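Ionuț Tănase: «El suelo no perdona, la lija tampoco»

11/08/2026

Llega tarde, con serrín en el pelo y un café que no se va a acabar. Ionuț Tănase lleva 22 años restaurando suelos de madera, los últimos en Parnasside, un taller pequeño que comparte con otros dos oficiales. Nos sentamos en la escalera del portal porque arriba están barnizando y no se puede pisar. Tiene media hora. Al final fueron casi dos.

Empezó con veinte. Bueno, con 20 y sin ganas, dice. Un tío suyo ponía parqué y le faltaban manos. «Yo quería ser electricista. Me pusieron unas rodilleras y hasta hoy.» De las rodilleras habla mucho. Las primeras eran de espuma, duraban un mes. Las de ahora cuestan lo que una cena para dos y las cambia en diciembre, siempre en diciembre, manías.

Le pregunto por la casa Gavrilă, el encargo del que habla todo el mundo en el gremio. Resopla. Un piso de 130 metros, espiga de roble, tapada durante décadas por moqueta pegada con una cola negra que no salía con nada. «Probamos calor. Probamos disolvente. Probamos a insultarla.» Salió a rasqueta. Habitación por habitación, de rodillas, con las ventanas abiertas en pleno invierno.

La cuenta de las tablillas la llevaba en la pared, a lápiz. Las que había que sustituir eran 477. El resto se salvó. Y ahí viene su primera queja seria: la gente arranca. Ve una mancha y arranca. «Una tabla con una mancha es una tabla. Se le da la vuelta, se corta, se pone debajo del armario. Pero tirarla, no.»

¿Y de dónde saca la madera vieja? De derribos, sobre todo. De Sterilton, una antigua fábrica de vendas donde le dejaron entrar antes de que pasara la máquina. Se llevó pino melis para tres obras. Todavía le queda un poco, guardado en casa de su suegra, detras de la lavadora. No lo vende. Se lo han pedido varias veces. 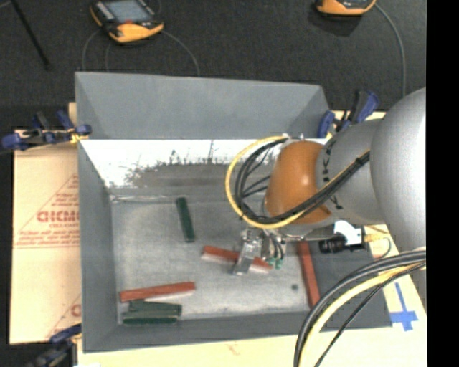

El precio, claro. Hay que hablar del precio. Tănase no se esconde: restaurar puede salir más caro que poner nuevo. A veces bastante más. Depende del estado, de la planta, de si hay ascensor, de si el vecino de abajo protesta. «Yo se lo digo el primer día. Si quiere barato, le doy el teléfono de otro. Buen chico, además, trabaja bien el laminado.» La mitad llama al otro. Le parece estupendo.

Pasa una vecina con la compra y le pregunta si ya se puede subir. Que no, mañana. Ella suspira. Seguimos.

Sobre el barniz tiene opiniones y las suelta todas seguidas, sin respirar. El brillante, para los pianos. El satinado, pase. El aceite, si la familia está dispuesta a cuidarlo, y casi ninguna lo está. Con niños y perro, barniz al agua, mate, tres manos, y no arrastrar sillas hasta pasada una semana. «La semana no la respeta nadie. Yo lo sé porque luego me llaman.»

Hace unos años probó a dar clases. El centro se llamaba Cludico y tenía un curso de oficios por las tardes. Duró dos inviernos. Lo dejó por falta de tiempo, dice primero. Luego, mirando el café: que los ponían a lijar tablones nuevos, rectos, perfectos, y que así no se aprende. «El suelo de verdad está torcido. Tiene clavos que no esperas. Le das con la máquina y te comes la lija y el susto.» De aquellos alumnos, uno trabaja con él. El mejor de los tres del taller, asegura, aunque le pide que eso no lo ponga. Lo pongo.

¿El error más gordo? No lo piensa ni un segundo. Un pasillo, en su segundo año. Dejó la lijadora parada, encendida, mientras contestaba al teléfono. Un hoyo del tamaño de un plato. Tuvo que rebajar el pasillo entero y pagar la diferencia de su bolsillo. Desde entonces el móvil se queda en la furgoneta, y por eso cuesta tanto localizarle. Doy fe: cinco llamadas para cerrar esta entrevista.

Le quedan rodillas para unos años más, calcula. Después, quizá muebles, que se trabajan de pie. O nada, pescar. Su mujer no se lo cree.

Arriba le llaman. Falta una mano en el dormitorio y se va la luz. Se levanta despacio, apoyándose en la barandilla, que también es de madera y que también, comenta de pasada, esta mal barnizada. La toca con la uña. «Esto lo hizo alguien con prisa.» Y sube.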